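Imik bamboo sleeping mat, double bed size: review after one summer

I bought the Imik mat in April to replace a cotton pad that was too warm for our bedroom. It came rolled in a cardboard tube and covers the top of the double bed. It gets slept on at night, and during the day it's where all the clothes in the house end up for sorting and folding, so this review covers both uses.
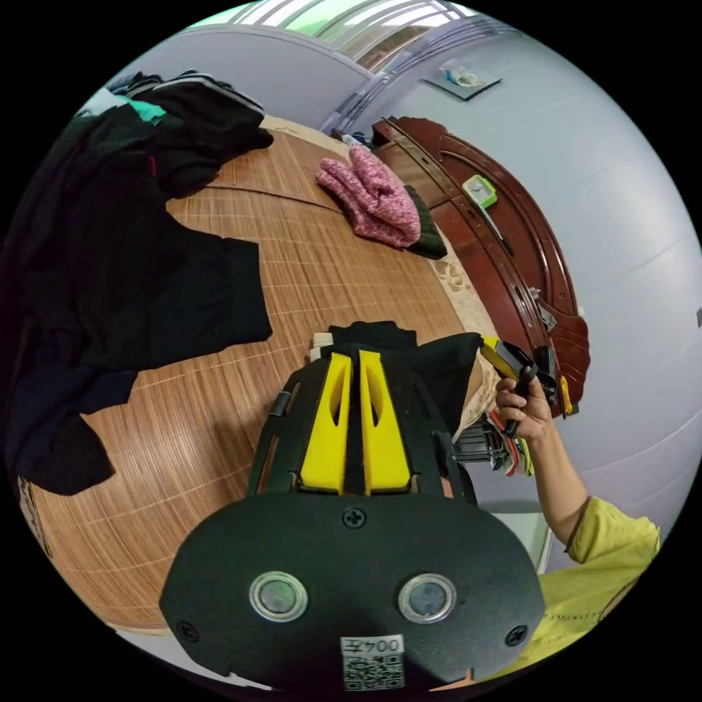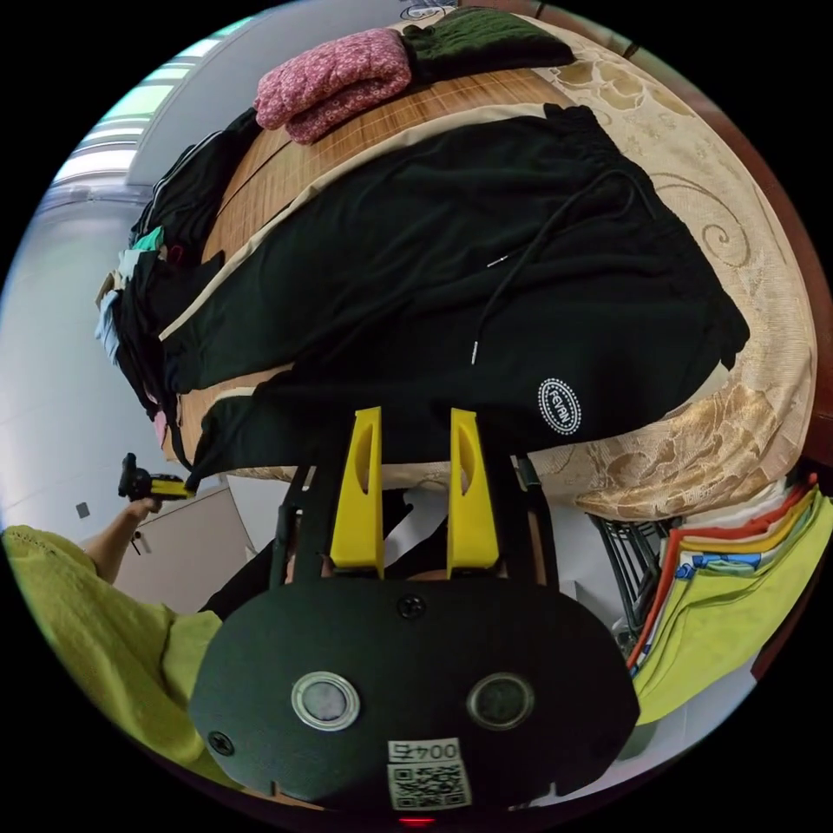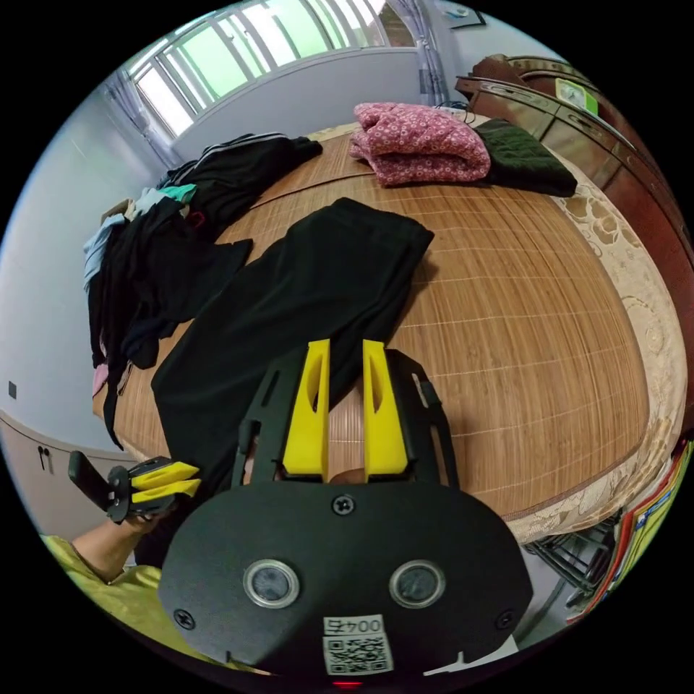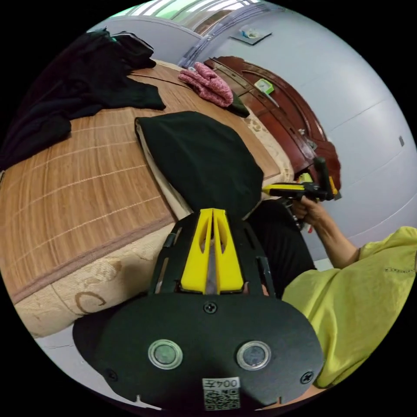 What it is

The mat is made of fine bamboo strips laid side by side and stitched together. The color is a light tan. It is flexible along one direction and fairly stiff along the other, so you roll it up for storage and never fold it. The seller says 1,497 strips in the double size. I have no plan to check.

It lies directly on the mattress. We tried it over a fitted sheet for the first week and it slid toward the foot of the bed every night. On the bare mattress cover it moves much less.

Sleeping on it

It is cooler than cotton. You notice it most in the first half hour, and again if you wake up and roll onto a part nobody has been lying on. It is also firm. If you like a soft bed, this will not suit you, and side sleepers may want something under the hip. My brother-in-law Darius Jaunzems stayed for three nights and went back to a sheet after the first one. I got used to it in under a week.

Long hair can catch between the strips near the stitching. It happened to my wife twice. A pillow with a wide case solves most of that.

Sorting and folding clothes on it

I didn't buy it for this, but it has been the better surprise. On a quilted cover the clothes sink in and the folds come out crooked. The mat stays flat, so you can lay a pair of sweatpants out at full length, smooth the legs with your palm and get a straight crease line. Dark clothes are easy to see on the tan color. A black garment on a navy bedspread, which is what we had before, was a nuisance in the evening.

Lint from black fleece shows up on the bamboo but brushes off with a dry hand. Knits are a little worse. A loose pink knit of ours has snagged on the edge of the mat once, so now I lift knitted things and don't drag them. Drawstrings with metal tips are fine on it and have left no marks so far.

A tall pile near the edge will slide off, as the surface is smoother than fabric. I keep heavy piles toward the middle — or accept that some of it will be hanging over the side.

Cleaning

Wipe with a damp cloth, then let it air before anyone lies on it. The leaflet says 6 hours in the shade. Don't put it in direct sun for a whole day. The Solness mat we had years ago went brittle along one side from exactly that.

Compared with the Ristix

Edgars Kalniņš, a friend from work, has the Ristix mat, and I slept on it during a weekend visit. The strips are wider and it feels harder. The edge binding on the Ristix is better, though — thicker, with a double row of stitching. If Imik used that binding I would have very little to complain about.

Good points

Cool from the first night
Flat enough to fold clothes on
Dark clothes show up well against it
Wipes clean

Bad points

Firm
Slides if there is a sheet under it
Can catch hair and loose knits
Takes up a lot of closet height when rolled

Rating: four out of five. I would buy the same size again, and I am looking at the single for the spare room before next summer.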